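Groltberg Forums > Robot Arms > Teaching and Demonstration

Topic: Hand guiding or remote control for block stacking?

mitali_paul
Hello everyone, and sorry in advance for the length! I've been teaching an arm to stack cubes, and I keep going back and forth between pushing it through the motion by hand and driving it remotely from the next desk. I have 700 demonstrations by remote control so far and was aiming for 1000 before training again, but a friend at Drellstead swears by hand guiding and now I'm doubting all of it. The task is plain enough. Yellow cube on top of red cube, both of them inside the printed square, then the arm backs off and goes up.

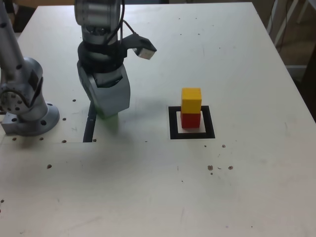 My trouble is mostly with the last inch or so of the approach. When I drive remotely I slow right down, hover, nudge left, nudge right, and the policy has learned to hover too – sometimes for so long that I go and make tea. By hand I'm much quicker, but then my sleeve gets into the wrist camera view and I have to throw the episode out. What do you all do?

Menaka S.
Welcome, Mitali! I'd stay with remote control, personally. The robot only ever sees what its own cameras see, and if you practice placing blocks that way you'll get smoother without really trying. I threw away my first 3 evenings of recordings and never missed them.

colleen_chan
I'm going to disagree with Menaka a little, in a friendly way. Hand guiding taught me what a good approach feels like, and my remote driving was much better afterward. Record by hand, replay it with the arm on its own and save the replay, and there's your sleeve problem gone.

mitali_paul
Oh, replaying is a lovely idea, thank you Colleen! I should have mentioned the grip as well. I've been allowing crooked pickups, with the cube tilted between the fingers, and straightening it on the way over. Part of me thinks those are good for the policy to see and part of me thinks I'm teaching it to be sloppy. 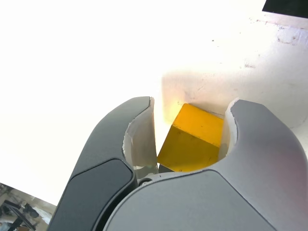 Nazma Munshi
Keep the crooked ones, but only if you really do fix them before you let go. I had 1303 episodes in my Mulletti set, and the ones with a clear recovery in them were worth far more to me than another pile of perfect ones. Tag them separately so you can train with and without.

Menaka S.
I'd go easy on that, Nazma. If half the pickups are crooked, the arm starts to think crooked is how it's done. Mine did, and I spent most of November undoing it.

Nazma Munshi
Fair enough, half is too many! I start the gripper a bit off on purpose for a small share of them and do the rest as cleanly as I can.

colleen_chan
As for the hovering, Mitali, try trimming the pauses out before you train. Roy's old thread on idle frames in this section goes through it step by step. He's stricter than I would be, and I'd leave a short pause before the fingers open.

mitali_paul
You're all so kind. I'll trim what I have, tag the crooked ones, and do a small batch of Colleen's replays to compare. Does anybody know if the replay needs the cubes put back in exactly the same spot, or is close good enough?

colleen_chan
Exactly the same, I'm afraid. I put little pencil marks on the table for the corners.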